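Chapter 9
Leaving a Union: Withdrawal Talks and the Parliaments That Must Approve Them

Chapter 8 looked at how states join a common market and what they give up when they do. We now turn to departure. Most treaties of union contain a withdrawal clause, and most of those clauses are short. They set a period of notice, name the body that will negotiate, and say little about what the final agreement should contain.

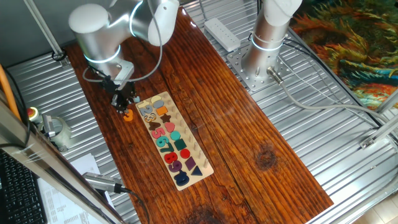
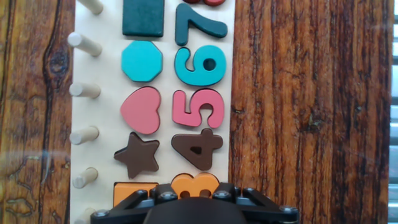 Wooden board with pegs and colored shapes, two views.

The chapter follows one case from start to finish. Plotia, a coastal republic, gave notice that it would leave the Grikton Customs Union, which it had joined a generation earlier. The union was made up of larger neighbors, and its secretariat sat in the city of Villanueva. Plotia's trade minister, Bok-nam Do, led the talks for her government. The union appointed Han-gyeol Hyun, a former ambassador, to speak for the remaining members.

Three questions took up most of the first year. The first was money. Plotia had promised to pay into shared projects that would run long after it left, and its government disputed how much of that promise still held. The second was the status of people living across the border. The third was the land crossing at Kallano, where 700 trucks passed on a normal working day without stopping. Once Plotia was outside the union, goods entering there would be subject to checks, and both sides had said in public that they did not want new border posts.

9.1 The order of business

Before the talks on substance could begin, the two sides had to agree on what would be discussed and when. Plotia wanted to settle the exit terms and the future trade deal together. The union wanted the exit terms first. Hyun's team held to this position for four months, and Do accepted it in March with a written note that her government reserved its view on payments.

Students often pass over this stage as a matter of procedure. It had large effects. By agreeing to talk about money and the border first, Plotia gave up the chance to trade a concession on one for a gain in future market access. Do's critics at home raised this point in every later debate.

9.2 The vote at home

The draft agreement ran to 122 articles and a protocol on Kallano. Under Plotia's constitution it needed a simple majority in the national assembly. The government had a majority on paper – its own members plus a small farmers' party that supported it on budgets – but the farmers' party objected to the protocol. It would have kept Plotia under union food rules for an unlimited time. Members of the governing party from the border districts objected for a different reason. They thought the protocol gave too little protection to local haulers.

The assembly voted on a Monday, late in the evening, and the agreement failed. The two groups of opponents had almost nothing in common, and no single change to the text would have brought both of them back. Political scientists call this a negative majority: enough votes to reject a proposal, without enough votes for any other.

The union's first response was brief. Hyun said the text was closed but that the declaration attached to it could be made clearer. Section 9.3 takes up the difference between the two documents and asks how far a declaration can change the meaning of a treaty.

Terms used in this chapter
Withdrawal clause
Notice period
Sequencing
Protocol
Negative majority
Ratification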